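Ernelano: Frequently Asked Questions

Last updated Jul 8, 2020

These are the questions we get most often about Ernelano, our method for training a wrist-camera policy in simulation with randomized rooms. If yours isn't covered, use the contact form on the project page. Questions about the code go faster through the issue tracker.

General

What is Ernelano?
Ernelano is a training recipe for robot arms that see through a single camera mounted at the wrist. The policy takes in the wrist picture and the joint readings and puts out a small motion of the gripper. It is trained entirely on simulated rooms. The name covers the recipe and the code that goes with it. The simulator we run it in is called Livilska and has its own page and its own license.

What is the main result?
Policies trained on many wall and surface patterns held up better in rooms they had not been trained on than policies trained on plain walls. The gap was largest when the gripper was close to furniture and small when it was far away. We did not expect the second part and we don't have a full explanation for it. The paper gives the numbers for each room type.

Why only a wrist camera?
A fixed camera has to be placed and calibrated again each time the arm moves to a new site. The wrist camera travels with the gripper. The price is that the view changes a great deal with small motions, and up close a flat panel can fill most of it.
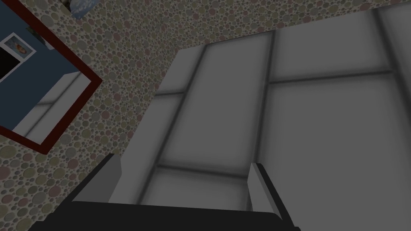 We treat those close views as part of the problem and keep them in the training set. An early version of the recipe dropped any view with too little depth variation. That made training faster, but the resulting policy tended to stall as soon as it got near a cabinet. If you are building your own set, we suggest leaving the filter off. It is still in the code as an option, turned off by default.

Does the policy see depth?
No. Depth is used during training for one extra loss term, and it is thrown away after that. At run time the policy gets color only.

Rooms and textures

How many rooms are in the training set?
There are 1,476 rooms. We started from 19 floor layouts and varied the furniture, the wall coverings, the wall hangings and the lights. Some layouts produced more usable rooms than others, so they are not evenly represented. The layout number is stored with each room in case you want to rebalance.

Where do the wallpaper patterns come from?
They are generated by a script. It draws shapes such as dots, stripes or checks from a palette, and then sets the scale and the spacing at random. Muted palettes come up more often than bright ones. We did it this way so that we could release everything without asking permission for each texture.

Is the dotted pattern harder than the others?
Somewhat. Small repeated dots give the network many local features that look alike, and it can lose track of how far it has moved. Plain surfaces cause the opposite trouble, with very little to hold on to. Rooms that put a dense pattern next to a plain panel were useful in training for this reason, and they come up often in the set.

Why do you include mirrors?
Homes have them. A mirror shows a piece of the room in a place where the room isn't, and a policy that has never met one may take the reflection for open space. Mirrors appear in a minority of the rooms. You can turn them off in the room settings, and rendering gets quicker if you do.

Does the camera always stay level?
No. Roll and pitch are sampled along with the position of the arm, so walls and furniture often come out at steep angles. We tried a level-only version for comparison. It learned faster and did worse on our test rooms.
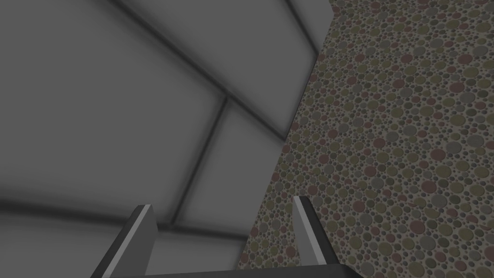 The range of tilt is set by two values in the config file. The defaults are wide. If your arm works mostly with the wrist upright, narrowing them will save training time, but please report the values you used when you compare against our results.

Are the gripper fingers masked out of the picture?
They are left in. We tested a masked version, and it was worse at lining up with handles and edges. The fingers seem to work as a fixed reference that the network can measure from. If you change the gripper model you should retrain.

Running it

What hardware do I need?
One recent graphics card is enough for the small model. The full model was trained on 2 cards. Rendering takes more of the total time than learning does, so a faster card helps less than you might hope. If you can, render the rooms ahead of time and store them.

How many test runs are behind the reported scores?
Each score is taken over 1,000 runs in rooms held out from training. The start positions are fixed and come with the release, so your runs should line up with ours.

My scores are lower than yours. What should I check?
First, check the color order. Livilska writes pictures in a different channel order from most image libraries, and the mismatch is easy to miss with gray furniture. After that, check that the joint readings are in radians. Then make sure you are using the start positions from the release and not sampling new ones.

Has it been tried on a real arm?
Not in this release. All the results in the paper are from simulation. Tests on an Oranmont arm are planned for October, and we will post what we find on the project page, including any tasks that fail.

Can I use a different simulator?
Yes, if it can render from a camera attached to the gripper and export depth. You will need to write a loader. The De Graaf loader in the contributed folder is a good starting point, though we don't maintain it.

Can I use the rooms in a commercial product?
The rooms and textures are free to use with credit. The trained weights are for research only at present. Write to us before you build anything on the weights.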